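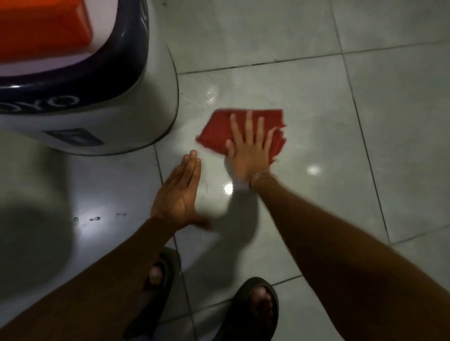

Wiping glazed floor tiles by hand: frequently asked questions

These answers apply to the large-format glazed ceramic tiles fitted in Jestgate kitchens and utility rooms. They do not apply to natural stone, unglazed quarry tile or vinyl.

Is it acceptable to wipe the floor with a cloth instead of a mop?

Yes. A hand cloth suits small areas, spills and the strip of floor beside a free-standing appliance. A flat mop is quicker for a whole room.

Which cloth should I use?

A plain microfibre or close-woven cotton cloth, washed at least once before first use. Colour makes no difference to the result, but a strongly dyed cloth (red and dark blue are the usual offenders) should be rinsed until the water runs clear. Loose dye will not stain the glaze. It can tint light grout. The Werkach floor cloth, code 983, is the one we stock. Do not put it through the wash with fabric softener.

How much detergent should I add?

For Keskinen neutral floor cleaner, use 15 ml in a half-filled standard bucket. For a single spill, 300 ml of warm water with a few drops of cleaner is enough. Stronger mixtures leave a film on gloss glaze and then have to be rinsed off.

How wet should the cloth be?

Wrung out so that it does not drip when held up. For dried-on marks, lay the wet cloth over the mark for two minutes, then wring it out and wipe.

Why does my floor look streaky after wiping?

The usual causes are:

Too much detergent in the water.
Dirty water. Change it when you can no longer see the bottom of the bucket.
A cloth that has been washed with softener.
Leaving the floor to dry in the air in a hard-water area.

Wipe once more with clean water and buff with a dry cloth. If streaks remain after that, there is probably an old layer of polish on the tile, and this will need a stripping product.

I can't tell which parts are clean. Everything shines.

Gloss tile reflects ceiling lights as bright spots, and a wet patch reflects them more sharply than a dry one. Look across the floor at a low angle instead of straight down. Film and smears show as dull areas within the reflection. Daylight from one side is better than an overhead lamp.

In what order should I wipe?

Work tile by tile, using the grout lines as boundaries. Start at the point furthest from the door and move backwards. Fold the cloth in four and turn to a fresh face every two tiles or so. Finish with the grout, wiping along the joint and then once across it.

Should I move appliances first?

Anything that can be lifted by one person should be unplugged, if it has a plug, and moved to a dry part of the floor. Wipe underneath and let the tile dry fully before putting it back. Lift it clear of the floor – dragging a plastic base with grit beneath it is a common source of fine scratches.

Heavy appliances can stay where they are. Wipe up to the base with a folded edge of the cloth and dry the same strip straight away. Do not let water collect against the base, and keep wet hands away from plugs and controls.

How do I clean the outside of a plastic appliance?

Use a second cloth, not the floor cloth. Damp, with a drop of washing-up liquid, is sufficient for smooth lids and rims. A ribbed or textured body holds dust in the texture, so wipe in the direction of the lines. Go gently over printed lettering and stuck-on labels. Abrasive pads and solvent cleaners can remove both.

Can I walk on the floor while it is wet?

It is better not to. Glazed gloss tile is slippery when wet, in bare feet as well as in shoes. If you have to step across, dry a path first. If you are crouching to wipe, keep your feet on a section that is still dry, and dry each section before shifting your weight on to it.

How long does the floor take to dry?

With a well-wrung cloth, 16 minutes in a heated room with the door open was our test result. Buffing by hand brings this down to almost nothing.

Can I use vinegar?

Not regularly. The glaze will tolerate it, but cement grout will not.

The grout has gone darker than it was. Is it dirt?

Let the floor dry overnight before deciding. Cement grout darkens when damp and returns to its normal shade. If it is still dark in the morning, scrub a short length with a soft nylon brush and the normal Keskinen mixture, then compare it with the joint next to it.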